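Dandham Residents' Handbook
Household Tips, Sheet 516: Cloths, Pegs and Wooden Stands
Revised 8/13/23

This sheet replaces the earlier guidance on kitchen and dusting cloths. It applies to all shared kitchens and day rooms at Dandham and may also be used by residents in their own apartments. Questions should be addressed to Romana Kollár in Household Services, Room 907.

Before hanging

A cloth that has been used on a spill should be rinsed in cool water before anything else is done with it. Hot water sets milk, egg and most sauces into the weave. Wring the cloth by folding it in half lengthwise and twisting from both ends, then shake it out once, firmly, by two corners.

Cloths that have touched oil, floor wax or wood stain are not to be hung with the others. Lay them flat outdoors, away from the building, until they are fully dry and stiff, and then take them to the collection point for oily waste. They should never be left in a heap or placed in a closed bin indoors.

Hanging on a peg

Wooden peg stands are suitable for hand towels, dusters and light kitchen cloths. A cloth should be opened out before it is placed over the peg. When it is pushed on in a bunch, the folds in the middle stay damp for a long time after the outside feels dry, and the smell that follows is difficult to wash out.

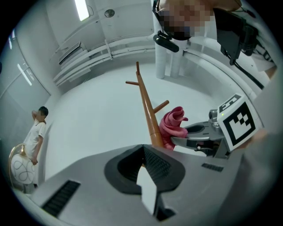 One cloth to a peg is the rule in the shared kitchens. Where a stand has pegs at different heights, put the longest cloth on the highest peg and check that its lower corners hang clear of the peg beneath. Load opposite sides in turn. A light stand with all its wet cloths on one side will lean, and on an uneven floor it may go over.

Loops are useful for thicker cloths. Cotton tape is better than ribbon, and a piece folded double and stitched into one corner will outlast the cloth. Dalia Metwally of the sewing room will add loops to any towel handed in clean. Please allow a week, or longer in February, when the sewing room is occupied with curtains.

Color and wear

Red and pink cloths are kept for bathrooms, and the color is not to be used in kitchens. New ones should be washed separately at least twice. To test whether the dye has settled, press a damp corner between two sheets of white paper towel and leave it under a book for an hour. If the paper shows any color, wash the cloth alone again.

The same cloth should not be left against bare or lightly varnished wood while wet. Dye can travel into the finish, and so can water – the result is either a pink stain or a cloudy white ring. A white ring will sometimes lift if the spot is rubbed gently with a dry, soft cloth along the grain. A stain from dye generally will not, and the part must be refinished.

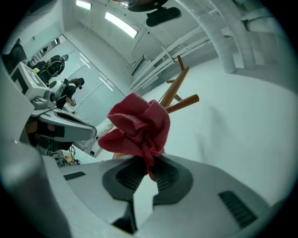
A crumpled cloth in deep pinkish red, with the round-ended wooden rods of a small stand behind it.

Fabric softener is not recommended for any cloth intended for drying or wiping. It leaves a coating that reduces absorbency. Cloths that have already lost their absorbency may be soaked overnight in a basin of warm water with 100 ml of white vinegar and washed the next day without detergent.

Care of the stand

Wipe varnished wood with a cloth that has been wrung nearly dry, and follow at once with a dry one. Pay attention to the joints where pegs enter the pole, as water collects there. Soap is seldom necessary. Furniture polish should not be used on pegs at all; it transfers to whatever is hung on them.

A peg that turns in its hole needs to be reglued. Draw it out, scrape off the old glue with a blunt knife, and fit it again with a thin layer of wood glue. Wipe away the excess before it skins over and leave the stand unloaded for a full day. For rough spots, 300 grit paper is sufficient, used by hand and with the grain. Powered sanders are not lent out for this purpose.

Wooden chairs

Chairs may be treated in the same way as stands. Rungs tend to be neglected, and the easiest way to reach them is to lay the chair on its side on a folded blanket. Check each joint by hand while the chair is down. 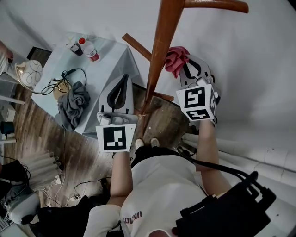 Tables in use during cleaning should be covered, and the cover should not trail where a foot may catch it. Bottles are to be closed. Cords and cables are best gathered to one side before any wet cloth is brought near the tabletop, and plugs should be out of the wall.

Once the chair is upright again, press down on each corner of the seat. If it rocks, move it to another part of the floor and try again before concluding that a leg is at fault. Felt pads may be requested from Household Services in two sizes. The adhesive type is for the small peg stands, and the nailed type is for chairs.

Repairs and replacements

Stands and chairs with split wood should be labeled and brought to Yasmine Hamdy at the Hidgate workshop, which is open each morning. Split pegs are replaced, not filled. Worn cloths may be exchanged at the same counter, clean and dry, one for one.

Related sheets: Care of Tablecloths; Removing Wax; Storage of Cleaning Supplies.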